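Imia Household Water Readings: data card

Hand-read water meter figures from homes in Tundidthorpe and Ballanon, with notes on what each household was using water for. Last updated 11/7/18.
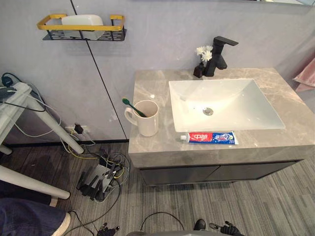 Issahaku wrote in after the first release that the daily totals were fine but the hourly ones were hard to trust, as most people read the meter when they remember to and not on the hour. The hourly file has been dropped from this version. If you still have a copy, please stop using it.

What is in the set

2117 readings in one file, readings.csv. About 800 come from Ballanon and the rest from Tundidthorpe. Each row is one reading.

Columns

home: a short code. Codes are never reused, even when a household leaves.
town: T or B.
day: counted from the day the home joined. Calendar dates are not given.
part: morning or evening.
meter: the number on the dial, in gallons.
use: gallons since the last reading from the same home. Blank on the first row for each home.
main_use: bath, kitchen, laundry, yard, or other, as picked by the person who filled in the sheet.
note: free text, lightly edited to take out names and street numbers.

How it was collected

Homes were given a paper sheet and asked to fill it in 2 times a day. Sheets were typed up by hand. Where a digit could not be read, the meter field is blank and so is the use field on that row and the next.

Main use is a guess by the household. "Bath" covers everything in the bathroom, so brushing teeth and filling a tub get the same label. Splitting it was tried in Ballanon and dropped when most people left the extra box empty.

Known problems

In 3 homes the meter was replaced partway through. The dial goes back to zero and the use value for that row is wrong. Filter on use below 0 to find them.

Ballanon sheets start later in the year, so there is very little yard use in them. Don't compare yard use between the towns.

Leaks are not marked. A few notes mention a running toilet or a dripping tap, spelled in various ways.

Some Tundidthorpe homes share a meter with the unit next door. These have an "s" at the end of the home code.

Changes

v2: hourly file removed, shared meters marked, typing errors fixed in the note column.
v1: first release.

Use

Free to use and pass on. Please give the version number along with the name Imia. Corrections are welcome and should quote the home code and day.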